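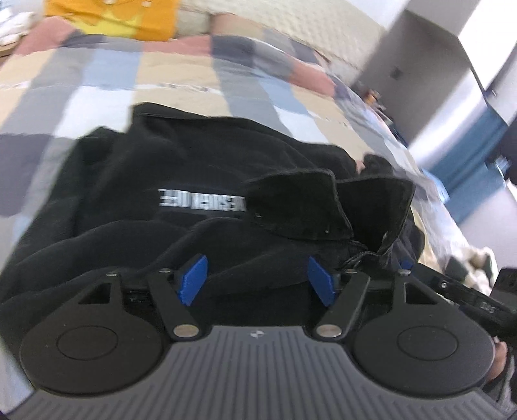 Sonntag, 9. Juni 2019
von Corina Camenzind

Das Serum von Zevton ist jetzt halb leer und ich sehe im Spiegel dieselbe Stirn wie im April. Vielleicht liegt es am Badezimmerlicht. Auf der Packung steht etwas von »sichtbar glatterer Haut«, und wer will da widersprechen, sichtbar für wen denn. Die Verkäuferin bei Ruchti meinte, man müsse Geduld haben und am besten die passende Nachtcreme dazunehmen. Die kostet 66 Franken. Ich habe sie wieder ins Regal gestellt und mich dabei geizig gefühlt, was vermutlich so gedacht ist.

Gestern Abend trotzdem noch die Inhaltsstoffe abgetippt, weil ich nicht schlafen konnte. Wasser, Glycerin, dann Niacinamid, immerhin recht weit vorne. Der Alpenblütenextrakt, der vorne gross draufsteht, kommt nach dem Konservierungsmittel. Davon wird wohl nicht viel drin sein. Riechen tut es nach Gurke und ein wenig nach Schwimmbad. Unter der Sonnencreme rollt es sich in kleine Krümel, besonders am Haaransatz, und am Montag sass ich damit in der Sitzung und habe mir eine halbe Stunde lang unauffällig die Schläfe gerieben.

Folke schrieb aus Neltelbridge, er schwöre inzwischen auf die Tonmaske von Holtov. Folke Rønning, der früher Kernseife fürs Gesicht nahm! Er behauptet, seine Poren seien verschwunden. Poren verschwinden nicht, habe ich zurückgeschrieben, und er schickte nur ein Daumen hoch. Eine Probe will er mir trotzdem schicken. Ich werde sie natürlich ausprobieren, so konsequent bin ich dann doch nicht.

Was mich ärgert, ist der Satz mit der Studie. 212 Teilnehmerinnen, steht im Prospekt, und die meisten fanden ihre Haut nachher »strahlender«. Gefragt hat man sie also. Gemessen offenbar nichts, und eine Gruppe mit einer gewöhnlichen Creme kommt nirgends vor. Ich hätte nach vier Wochen Gratisserum auch etwas Nettes angekreuzt.

Plan bis Ende Monat: das Serum nur noch links auftragen, rechts die alte billige Creme aus der Dose. Mama fand am Telefon, das sei albern, ich würde schief. Heute früh damit angefangen. Links klebt es.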